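Hetura: shirts and other laundry on a table

This is the README for Hetura, my collection of folding and un-crumpling sessions. I started it in the Toledo room and it has grown a fair bit (mostly shirts, I'm afraid, I have a lot of shirts). Read this before you unzip anything!

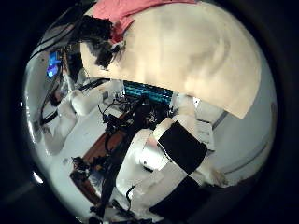
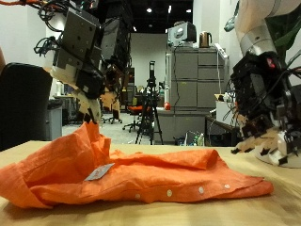

Ovholm, maintainer of Hetura

What's in it

There are 13 folders, one per garment. Each garment starts crumpled on the table and the session runs until it's folded or I call time. A folder holds up to 10 sessions, and every session has a plain text note I typed up the same evening, so expect typos.

The orange button-up is my favorite. The color stands out nicely on the light wood, and the white buttons make the placket easy to find even when the rest is one big heap. If you only have time for one folder, start there.

How I name folds

I use the words I'd use at home: heap, half flat, flat, folded. "Half flat" means one end is still bunched up and the other is more or less laid out. A sleeve tucked underneath doesn't change the label, but I do write it in the note.

Tags stay on. I tried taking them off for the Estside folders and then couldn't tell two of the plain tees apart, so back on they went.

Known problems

- Two folders from Estside have no notes at all. My fault, I lost the notebook.
- Collars are labeled badly in the early sessions (I kept mixing up collar and cuff when the shirt was balled up).
- Nothing was ironed, ever. Creases carry over from one session to the next.

Changes

In August I renamed the shirt folders by color and fixed the button labels. Old paths won't work anymore, sorry! Socks are next, once I find enough pairs.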